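Gripper keeps dropping the chain bracelet in the sorting task – club project

Deisy Huamán
Halthorpe robotics club, second year. Our task is picking small items out of an open cardboard box: a fitness tracker, a chain bracelet, a wooden bead bracelet.

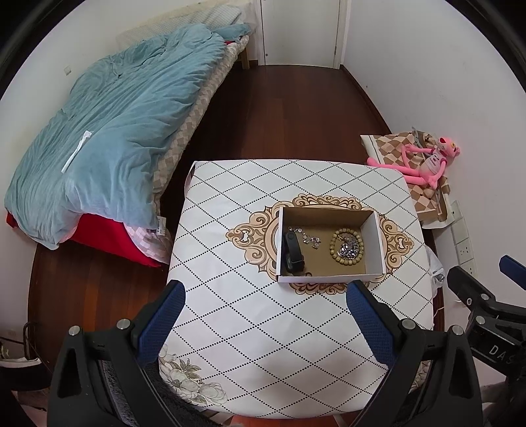 We have recorded 80 demonstrations for this task and want 300 by the end of June. The tracker gives no trouble. The chain fails in most replays: the fingers close, lift, and the chain slides back into the box. Closing force is already at level 4, the highest our controller allows. Do we need different finger pads, or is it the demonstrations?

Nilton Ñahui
Probably the demonstrations. Go through the failed ones and check where the fingers close. If they take the chain near one end, the free length pulls it out of the grip as soon as you lift. Aim for the middle, close slowly, then pause before lifting. Re-record the chain picks as a separate set and label them. Also check that the pads meet flat when fully closed – with thin items a small gap at the tips is enough to lose the grip. A feeler gauge will show it.

Édgar Ticona
we had the same at Welthorpe, changed the pads, bit better

Gladys Muñoz
Agree with Nilton on the pads. I would add that you should vary the start position of the chain between recordings. Ours only worked from the one layout we had practised. Which controller are you using? Level 4 is not the maximum on all of them.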